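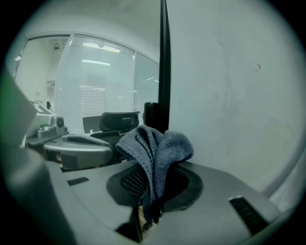 Blue-gray cloth on the light-gray top, with the round opening underneath.

Lollton: The Complete Series (Disc Set)

Okay, I've been waiting on this one for so long! If you watched Lollton back when it aired (and stuck with it after they moved the time slot), you know how hard it's been to find all 4 seasons in one place. Well, I finally have the box set in stock, and yes, I kept a copy for myself.

You get every episode plus the 2 holiday specials, including the one where Ecaterina Stoica's Mayor Brodisska locks herself in the bakery. I still quote that one at my sister. Roxana Crăciun does commentary on the season three finale, and she's a riot – she forgets half the plot and doesn't care a bit.

Getico pressed 4,000 sets and each box has its number stamped inside the lid. Mine is 2,563. I can't take requests for particular numbers, sorry!

English audio, with English and Romanian subtitles. The discs play in any region. The picture on season one is a little soft, same as it was on TV, but the later seasons look great.

Orders placed by 3/24/24 come with the Chantharasri theme song postcard. After that it's just the box.

Ships in a padded mailer. Returns are fine if the wrap is still on.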